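Planning the equipment budget for a second sorting station

Posted in June

Several readers have asked for an account of how our equipment budget is put together, and in particular how a small recycling education center came to have a line in its accounts for robot arms. I have held off writing on the subject until the request for the coming year had been submitted. It went in last week, and I am now free to set out the reasoning behind it. The views below are my own and do not bind the center at Nastport or its partners in Prarness.

The request is for one additional two-arm station, identical in its main parts to the one already in use, together with spares, an enclosure, and a modest allowance for consumables. The total comes to $2,596. Readers accustomed to industrial automation will find that figure very low. Readers accustomed to the budget of a center our size will find it rather high. Both reactions were expressed at the planning meeting, at some length.

It may help to explain first what the money is not intended to do. We do not sort municipal waste, and we have no plan to. Materials collected at Nastport are baled and taken to Tapley, where they are processed on a conventional line. Our station exists to teach, and to let us test how well a pair of inexpensive arms can be made to pick up containers and put them in a bin. The work is slow, and it has to be judged on what the trainees learn from it.

Purchase price and cost of ownership

The first draft of my request listed the arms, the motors and the control boards, and very little else. That was a mistake I had made once already. When the first station was approved, the hardware itself accounted for a little over half of what we spent in the opening year. The remainder went to items that had not been priced at all: cable ties, replacement horns for the motors, power supplies of the correct rating, a tabletop rigid enough that the bases did not shift, and shipping on four separate small orders that ought to have been one.

For the second station I have therefore budgeted by month of use. Each part has been given an expected life, taken from our own repair log where the log is long enough and from plain guesswork where it is not. Motors nearest the gripper wear fastest. Structural links hardly wear at all, though they do crack when an arm is driven into the table, and a new operator will drive an arm into the table. I would advise anyone drawing up a similar plan to keep a repair log from the first day, even if it is only a sheet of paper taped to the wall. Ours began in the third month, and I have regretted the missing pages ever since.

The spares allowance is the line most often questioned. I have set it at $600, which is a large share of the total. A motor ordered individually may take weeks to arrive, and a two-arm station with one working arm is of limited value for the tasks we teach. Holding two spare motors of each size on the shelf costs money that appears to do nothing. It has also meant that we have not canceled a training day on account of a failed part since the practice was adopted.

The enclosure

I had expected the walls to be the least controversial item. They are plain panels in a pale color with a matte finish, and they cost very little. Even so, there was a proposal to omit them from the second station and to place it against an existing wall.

I argued against this on practical grounds. A plain background makes it easier for an observer to see what the arms are doing, and easier for the software too. Clear bottles are hard to make out against a cluttered room. They are hard enough to make out against a white table. The panels also keep a dropped bottle from rolling onto the floor, where someone must then stop the session and retrieve it. The proposal was withdrawn, and the panels remain in the request.

The work surface was a separate discussion. White shows every scuff, and a darker surface was suggested for that reason. I have kept to white so that the two stations will match. If a trainee learns a task at one station and repeats it at the other, I would like the differences in the result to come from the trainee.

Objects and consumables

The objects to be sorted are free, or nearly so. Visitors bring in bottles, and we keep a supply in the storeroom at Pradstead. I have nonetheless included a small sum for consumables, chiefly for bins and tape. Bottles are discarded once they have been squeezed too flat to be picked up in any reasonable way, although a certain number of crumpled ones are kept on purpose. A set made up entirely of new, round bottles gives a false impression of how easy the task is.

The mix matters more than the quantity. Clear bottles make up most of any set we lay out, as they make up most of what comes through the door. To these we add something with a printed label and something in a strong color, so that the trainees have a point of comparison when they review a session.
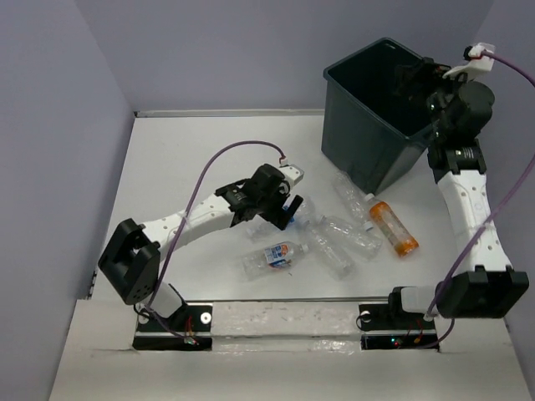
Zoila Tamayo wrote after reading a draft of this post to say that I had left out labor, and that the omission was a serious one. In her view a station that costs little to buy and takes half a day each week to calibrate is not an inexpensive station. She would have the hours entered on the same sheet as the motors, at a realistic rate, so that anyone approving the purchase could see the two together. She added that her own group had bought a second set of arms on the strength of the parts list and had then left it in its boxes through most of a winter for want of anyone to assemble it.

I accept the point, and the submitted version has been amended in consequence. Staff time is now shown on its own line, outside the equipment total, with an estimate for assembly and a further estimate for weekly upkeep. I have been cautious with both. Assembly of the first station took far longer than the instructions suggested, most of it spent on routing cables so that they would not catch when an arm was fully extended. Cable routing does not appear on any parts list I have seen. I would now allow a full day per arm for it — more if the person doing the work has not done it before.

There is a related question of who should be trained to carry out repairs. At present two of us can replace a motor and restore its settings, and we are sometimes away at the same time. The plan provides for two more people to be trained before the second station is switched on. No equipment money is needed for this, but it does need to be in the calendar, and I have asked that the purchase order be held until the dates are agreed.

What was left out

Three items were considered and set aside. The first was a conveyor. It would have made the station look a good deal more like the line at Tapley, and visitors would certainly have enjoyed it. It would also have cost more than everything else combined, and the arms are not quick enough to make use of it. The second was a heavier gripper. Our present ones manage an empty bottle without difficulty and are not asked to lift anything else. The third was an extended warranty, which on inspection covered the control boards and excluded the motors. Our log shows one failed board and a whole column of failed motors, so the decision did not take long.

I was also asked whether it would be wiser to wait a year, in the expectation that prices will fall. They may. The present station is fully booked for training from early fall, and a year's delay would mean turning away the Prarness groups for a second time. I have recommended that we proceed and that the next replacement cycle be used to review the whole arrangement, including whether these arms are still the right choice.

A decision on the request is expected in August. Should it be approved, the parts will be ordered together in a single shipment, and I will publish the full list with the prices actually paid beside the prices estimated. Readers who have kept similar records for their own stations are invited to send them to me in the meantime, in particular any figures on motor life. Mine cover a single station and a small number of operators, and I would be glad to have something to check them against.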